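Usness workshop, bench safety check, June 19, 2025
Ward Stevens

Mains leads: fine. I tugged all 6 and nothing wiggled, hooray!
Fire exit: clear, though someone's bike was creeping towards it again (please, the rack's outside).
Extinguisher: gauge in the green, tag signed in April.
First aid box: low on plasters, I've asked Rakero for more.
Static straps: two are frayed, so I've binned them.

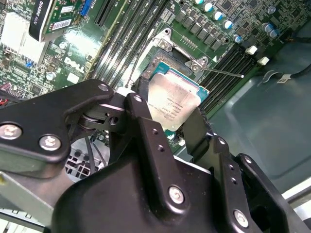 Lighting: bench 4 flickers a bit, new tube needed.
Floor: mat curling by the door, taped for now.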